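Elell fitted sheet, khaki — 3 weeks in

Quick one as I'm supposed to be packing for work. Bought the Elell fitted sheet after the old one split along a seam. Full set was more than I wanted to spend, so just the fitted. Paid 35 for it on sale. Regular price seemed silly.

Color first as that's what everyone asks. Site calls it khaki. On my bed it goes a bit green in daylight, more tan at night with the lamp on. I like it. My sister said army tent. If you want true beige, get something else, the Söderlund one at the store looked closer to it.

Fabric is smooth, slightly shiny side of matte if that makes sense. Not slippery. My old Kullon sheet was that awful slidey stuff where the pillows end up on the floor, none of that. Softer after the second wash than the first. Haven't put it in the dryer on high and don't plan to, label says low and for once I'm listening.

Fit. This is where most of them fail for me. Mattress is thick, plus a topper in winter, and corners always pop off around 3 am. These go on without a fight. Elastic runs all the way round, not just the corners, and it's stronger than I expected. First two corners easy, third one ok, last one I had to lift the mattress with my knee. Normal. Hasn't popped off once so far, and I'm a roller.

Now wrinkles. The page says "wrinkle free" and no. Less wrinkled than cotton, sure. Comes out of the wash with fold lines and you get soft creases wherever you didn't pull hard enough.
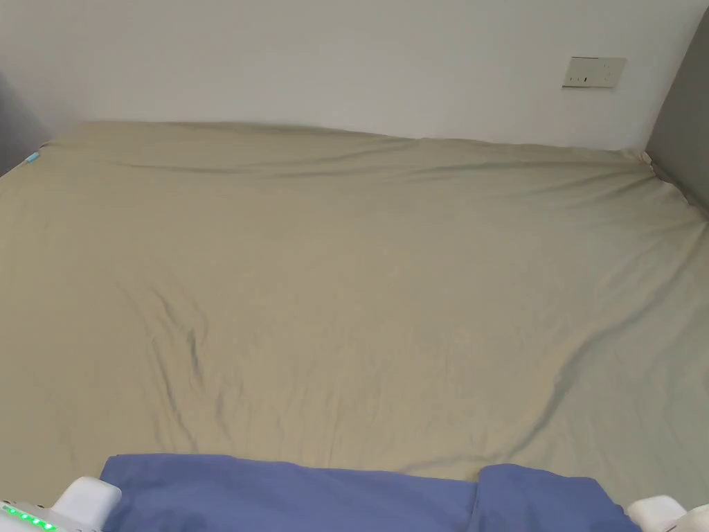

I don't iron sheets, life's too short, so what I do is put it on very slightly damp and go round pulling each side down once. Takes maybe a minute more. Gets you most of the way there. By the next morning you've slept on it and it's all moot anyway. With a comforter over the top you'd never know. If you're the type who wants hotel flat, buy something heavier or get the iron out.

One gripe — getting it on when the bed is up against the wall. Not the sheet's fault I guess, but there's no marking to tell you which is the long side, or if there is I havent found it. I've put it on sideways twice. Undthorpe sheets have "top" and "side" printed inside the elastic and I miss that more than I thought I would. What I do now is keep the care tag at the same corner every time and start from there. Works fine as long as I'm awake.

Goes ok with gray, by the way. I was worried the green would look off with gray upholstery. Doesn't. White pillowcases look best with it, I tried the dark blue ones and hated it.

Heat: sleeps cool enough in March. Can't tell you about August yet. Will try to remember to update.

Pilling: none yet. Washed it 3 times, cold, with towels once which you're not suppose to do. No fading that I can see either.

Delivery was fine, came folded in a cloth bag with a drawstring. I kept the bag, socks live in it now. There was a smell out of the package, kind of like a new shower curtain but fainter, gone after one wash. Wash it first.

Would I buy again — yes, at the sale price. Not at full. Might get a second in the lighter color so I'm not doing laundry and remaking the bed on the same day. 4 stars, would be 5 with a label for the long side.

Krishnamoorthy Namboodiri
29th March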